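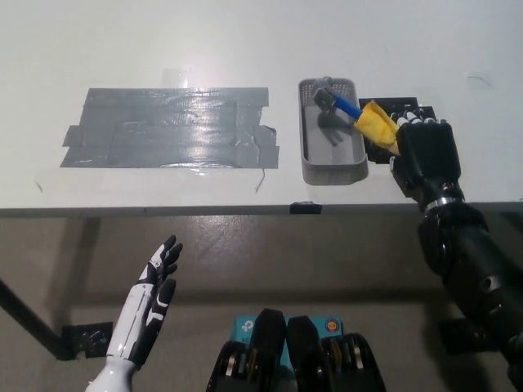
Tegwen Samuel had voted eleven times before the kettle boiled, which was allowed, because the rules on the Sumeo app said fifteen per household and she was, these days, the whole household.

The show was called Katene, after the lake where they had filmed the first season, though they had long since moved into a studio the size of an airplane hangar and the only water left was a strip of blue light around the stage. She had watched it from the beginning. She had watched it with Dad, who liked the fiddlers, and then with her roommate, who liked the judge with the big earrings, and now she watched it with a plate on her knees and the phone propped against the sugar bowl. It was October and the rain had been going since lunchtime.

The one she was voting for was a boy from Notanska. Well, a man, she supposed – he had a beard – but when you've known somebody since he was small enough to stand on the piano bench, you go on seeing the boy. She had taught him for two winters in the church basement, on an upright with a B flat that stuck whenever the furnace ran. He never practiced. He used to come in with wet mittens and play whatever he'd heard on the radio in the truck, in whatever key his hands fell into, and then look at her sideways to see if she minded. She did mind, a little. She'd had a book of exercises she was very fond of.

And there he was on television with his hair combed, and the host was telling the audience that eighty-five acts had become six, and the boy was nodding as if someone had given him directions to the post office.

"Sing the slow one," Tegwen said to the phone.

He sang the slow one. He started it too low, the way he always had, so that the first verse was practically talking, and she found she was holding her fork straight up in the air like a candle. Then came the turn, where the tune climbs and you have to decide whether you're going up with it, and he went. He put in a little crooked run at the top that wasn't in the song at all. She knew it, though. It was from page nine of the exercises, the one he had complained about for an entire month, and he had tucked it in there as neatly as a hanky in a pocket.

She put the fork down.

The judges said the things judges say. The one with the earrings said she had goosebumps and held out her arm so everyone could look at it. The number to text came up across the bottom, 221, with his name beside it, spelled right for once, and Tegwen picked up the phone and used her last four votes one after another, waiting each time for the small green check mark.

Then she called her neighbor across the hall, a young woman who worked nights at Stilum and slept through most things, and was sorry to wake her, and asked very politely if she happened to be using her fifteen.

"My fifteen what?" said the neighbor.

"I'll come over," said Tegwen. "I'll bring the rest of the pie." And she went to look for her slippers while the commercials were still on.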